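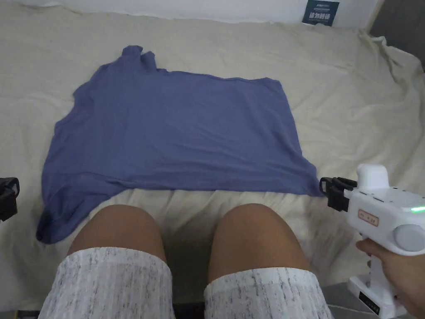 One regular at the Cusdale laundromat told me she has been doing her wash after ten at night for years and had no idea she was ahead of the times. She just likes getting a dryer without waiting. I bring her up first because starting in February the whole town gets a nudge to do what she does, and I have been chewing on it all week.

So, the news. The Cusdale water board voted to try out night rates for water. If you run your washer, your dishwasher or your sprinkler between 10 p.m. and 5 a.m., you pay less for what you use. If you run them at suppertime like the rest of us, you pay what you pay now. The daytime price isn't going up, at least during the trial, and I asked about that twice because I know what my neighbors are going to say.

The trial covers 1,113 homes, all of them on the Genudach side of the creek. Those are the houses that got the new meters last summer (the gray ones with the little lid that sticks). The old meters only know how much water went through, and they have no clue when, so the rest of town has to sit this one out for now. I'm on the wrong side of the creek by one street – yes, I'm a little sore about it.

Why bother at all? The pumps at the Shemweta station are the short answer. They were put in back in 2000, when there was a lot less town to push water up to, and between supper and bedtime they run flat out. Overnight they hardly do anything. The board would like to spread the work around and put off buying a bigger set for a while. I stood in the station for a few minutes during the open house and I can tell you that at 6 p.m. you can't hear yourself think in there.

I went to the meeting expecting a nap and got a pretty lively evening! The room was full, the coffee ran out early, and people had real questions. A couple who live in one of the upstairs apartments on the Genudach side wanted to know what happens when the folks above them start a spin cycle at midnight. Fair point. The board said it would leave quiet hours up to landlords, and that got a groan from the back rows. Another person asked about houses with babies, where the washer runs all day whether you want it to or not. Nothing changes for them, they just don't get the discount on those loads.

There was also a long stretch about delay timers. Plenty of newer washers have one, mine included, and I had never touched the button until I got home that night. I pressed it, set it for four hours, and then lay in bed waiting for it to go off like a kid waiting on a thunderstorm. It went fine. The clothes did sit in the drum till morning, and my shirts came out with more creases than usual, so figure that into your plans if you have somewhere to be at eight. My sister-in-law says to shake them out and lay them flat for a bit, and she's usually right about that kind of thing.

The bills are being handled by Flendum, the same outfit that does our trash statements. You'll see two lines where there used to be one, day and night, with the gallons for each. The board passed around a sample and I thought it was easy enough to read, although the print on the back is tiny. If you'd prefer to stay on the regular rate you can fill out a card and mail it in with your next payment. You don't have to give a reason.

How much will people save? The figure I heard was around 4 dollars a month for a house that moves most of its laundry and dishes to the late hours. That won't change anybody's life, but I'd take it. Lawns are where it could add up, come summer, and the board is hoping the sprinkler people will be the first to switch. I water my tomatoes by hand with a can, so I'm no use to them there.

The trial runs through the end of August and then the board will look at the numbers and decide about the rest of town. Cards for opting out are at the front desk of the town hall and also at the library, next to the tax forms. The laundromat, by the way, has its own commercial meter and isn't part of any of this. The price per load there stays the same, day or night, and the change machine is working again.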